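Re: Oiling vs. hard finish on the downstairs floor
From: Onyekachi Fashola
Date: August 8, 2018

> I called Cidow yesterday and they will do the whole ground floor with
> their hardwax oil for 859, sanding included. The man said it lasts ten
> years with normal foot traffic and you never have to sand again, you
> just rub more on where it gets thin. He also said the Uko stuff people
> on this list keep recommending is the same product in a cheaper can.
> Has anybody had it down long enough to say? I would like to book
> before they fill up.

I'd hold off on booking until he tells you what "normal foot traffic" means. I asked the same thing when I was getting prices for our place on Prurstead and got three different answers from the same company. One of them was "a household without shoes." We have shoes, and a dog, and a back door that opens straight onto gravel.

As for ten years, I don't believe it. I put oil down in our hall and kitchen, two coats, by the book, and the strip between the stove and the sink was dull before the second winter. The hall held up better but the hall is mostly under a rug, so I give the oil no credit for that.

The spot repair claim is half true. You can rub more on, and it does blend, if the boards are clean down to the wood. If there's any grease or old polish in there you get a dark patch with a shiny ring, and then you're sanding after all. Ask him to put in writing what happens if a touch-up goes wrong in the first year. When I asked, the subject got changed to discounts.

I also don't see how he knows the Uko can has the same thing in it. I've used both. The Uko was thinner and took longer to dry, and it smelled different. Maybe that's an old batch, maybe they changed it. But "same product in a cheaper can" is what every installer says about whatever he isn't selling.

On the price, my written quotes were 616 for sanding and two coats and 700 for sanding and a water-based hard finish, both from Adebisi, for a floor that I think is a little smaller than yours. So 859 isn't crazy, but find out if that covers moving the stove and doing the edges by hand. Edges were extra on mine, around 200, and I only found that line when I read the back of the page.

Somebody last November posted a long message saying hard finish is for people who don't like wood. I don't buy that either. The stuff I have in the front room is matte and most visitors think it's bare. It does scratch, and a scratch in it can't be fixed without doing the whole room. That's a real drawback and I'd weigh it. "It doesn't breathe" I would not weigh at all until someone can tell me what goes wrong when a floor doesn't breathe.

One more thing on color. Don't pick from the little sample block. Have them oil a full board in the room, near the window, and look at it for a week. Reddish brown in particular looks like one thing on a block and something much louder across a whole floor.
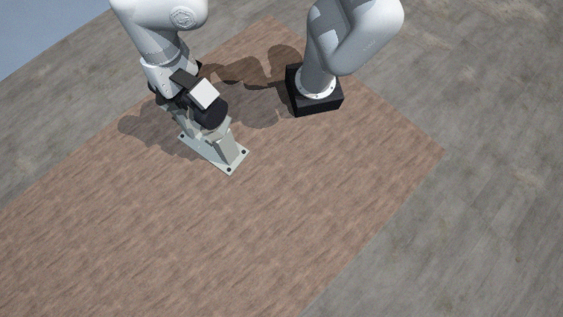

If he won't do a test board before taking a deposit, I'd take that as your answer and call Adebisi.

Onyekachi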